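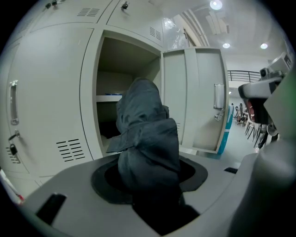 Locker tips for a changing room at work? Clothes edition

tealbucket
Original poster

We've finally been given proper metal lockers at our place and I'm far too excited about it. Two rows, upper and lower, each with its own key, and mine has a shelf halfway up. After years of bags on hooks this is luxury! So — how do you all keep clothes in yours? I finish at ten at night and I'd love my top to come out looking like a top. At the moment I push it in below the shelf and hope.

mossandmarmalade
2148 posts

Oh, I love a locker thread. Roll it, don't fold it! Lay it face down, sleeves in, roll from the hem up, then stand the roll on end under the shelf. You can fit a jumper and a pair of trousers side by side and still have room for shoes. I got the habit from packing for camping and now I do all my drawers that way too.

ninepins
262 posts

Can't agree on rolling, sorry. Fine for T-shirts, hopeless for anything with a collar. I stuck a magnetic hook inside mine (Brandska, comes in a pair) and hang my shirt from that. Check yours is a magnetic sort of metal first, mine at the old job wasn't.

mossandmarmalade

Collars I'll give you. But a hook under a half-height shelf means the bottom of the shirt sits in a heap on the floor of the locker, surely?

ninepins

Only if you're tall :) I fold the tails up once over the hook. Works a treat.

tealbucket
Original poster

Trying both on Saturday! What about keys? We can add our own padlock as well and I can't decide if that's overdoing it.

grumblebee40

Padlock every time. We had 40 lockers at Rultis and I'm convinced half the keys opened each other's doors. Put the spare on your house keys and don't leave the other one sitting in the lock while you're off making tea. I've done it, more than once.

ninepins

Overdoing it if you ask me. Who wants my cardigan?

mossandmarmalade

Depends on the cardigan!

One more thing, keep the shelf for small flat bits only — phone, bus pass, comb. Once clothes go up there you lose everything behind them. And don't block the vents if you're putting anything damp away. Mine smelt like a pond all November.

tealbucket
Original poster

Pond noted. Is a little bag of bicarb any good for that?

grumblebee40

Yes, in an old sock with a knot in it. Change it every month.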